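Breakfast at Yule Hall: Gallery

The Yule Hall kitchen collection brings together the everyday appliances and tableware used in the residents' breakfast room. The items are shown on their own tabletops, in the positions they occupy during morning service. The gallery was prepared by Areti Rallis of the residential services office, with captions reviewed by Gaëtan Le Goff.

The collection grew out of a survey of kitchen equipment carried out in November. Residents were asked which objects they used most often between 6:30 and 9:00 in the morning. We received 179 replies, and the toaster was named in almost all of them. The kettle and the bread knife followed. Pages for both are in preparation and will join this gallery when the captions have been approved.

Toast is served at Yule Hall every day except Wednesday, when the Vedham bakery delivers rolls. Bread for toasting is cut in the kitchen and brought through to the side tables on covered trays. Slices from the ends of the loaf tend to be narrow, and residents are welcome to ask for them in particular. 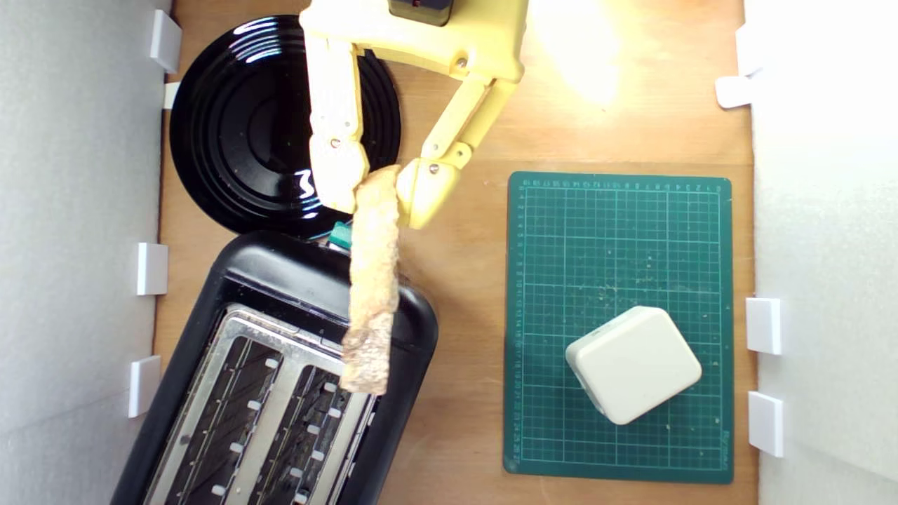

Toaster, plate and toast. The toaster has a glossy black housing and a brushed stainless-steel top with two long slots. A golden-brown slice is held upright over it, and there are crumbs on the black plate.

The long-slot pattern was chosen for the breakfast room after a comparison of 3 types. A long slot accepts a full slice from a country loaf, or two shorter slices placed end to end. The steel top is wiped with a damp cloth once the appliance has cooled. Crumb trays are emptied after the last sitting, and the tables are then cleared for the day.

Black plates were introduced at the same time as the present toasters. They replaced a white service which had been in use at the hall for many years and had become badly chipped. Several residents have written to say that they preferred the white. A small number of the older plates remain available on request from the serving counter.

Notes for visitors to the gallery

Pictures may be reproduced in hall newsletters and in teaching materials prepared by members of the institution. Other requests should be sent in writing to the residential services office, marked for the attention of Areti Rallis. Please state the title of the picture and the intended use.

Corrections to captions are welcome and will be passed to Gaëtan Le Goff. Printed copies of this page are kept in the reading room beside the breakfast room and may be consulted whenever the hall is open.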